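Home | Rooms | Bathroom | Towels & Linens | Ask Me | About

Towel Questions, Answered

6 min read

I've been writing about small bathrooms for a while now, and the towel posts get more mail than everything else put together (the grout posts are crying in a corner). So I finally pulled the questions I hear most into one page. If yours is missing, leave it in the comments and I'll get to it!

How high should I hang a towel bar?

Forget the chart for a minute and use your own towel. Fold it over the way you'd normally hang it, hold it against the wall, and slide it up and down until the bottom edge clears the baseboard by a comfortable margin and you can still reach the top without stretching. Have somebody mark the spot with painter's tape. Live with the tape for a couple of days before you drill. I moved mine twice.

Do I fold the towel in thirds or just throw it over?

Thirds looks lovely and dries slowly. I do it when my mother-in-law is coming and at no other time. For every day I drape mine over the bar once, spread it out as far as it wants to go, and leave the ripples alone. A thick towel folded into a neat packet will still be damp at breakfast, and then you get that smell.

How much of the bar should one towel take up?

More than you think, but I like to leave a bit of bare metal at one end. It gives a washcloth somewhere to go, and you can scoot the towel along when you want to open it up more.

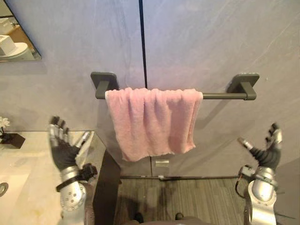 Pink towel on a dark grey bar, with the right end left free.

Dark bar or shiny bar?

Dark, every time, if your walls are pale. I have a soft spot for a dark grey bar against light grey panels, especially with some marble-look veining going on. Shiny finishes are pretty too – they just show every fingerprint, and I have better things to do than polish a stick. If there's already something dark in the room, like a mirror edge or a baseboard, you're halfway to matching.

Isn't a pink towel a bit much?

No! Grey bathrooms are begging for it. I had white towels for years and the room looked like a dentist's office. Pink warms up a cool wall and gets along fine with beige stone. If you're nervous, buy one and hang it for a week.

Can I put a bar across a seam between wall panels?

Usually, yes, as long as the mounts themselves land on solid panel and not on the joint. A towel hanging over the seam does a nice job of hiding it, too. Check what's behind the panels before you drill, though, and read the panel maker's instructions, as some of them want a particular anchor. My bar is a Kultau and it came with screws I wouldn't trust with a sock, so I bought better ones.

How often do you wash yours?

Every three or four uses, warm water, half the detergent I used to use. I skip fabric softener completely. It makes towels feel fluffy and then they push the water around instead of soaking it up. I've got two from Losix that went straight from the store into the wash with a cup of white vinegar, and they've been good from the first week.

What about the counter next to it?

I keep mine almost bare. One small white flower in a dark square vase is about my limit – anything more and I'm moving bottles every time I wipe around the sink. The soap lives in the drawer and comes out when it's needed.

My towel keeps sliding off. Help?

Even up the two sides first, because a long front and a short back will creep every time somebody brushes past. If it still slides, the bar may be tilting, so put a level on it. Loose mounts are the usual culprit, and most have a tiny set screw underneath that you can snug up with a hex key.

93 comments | 1698 shares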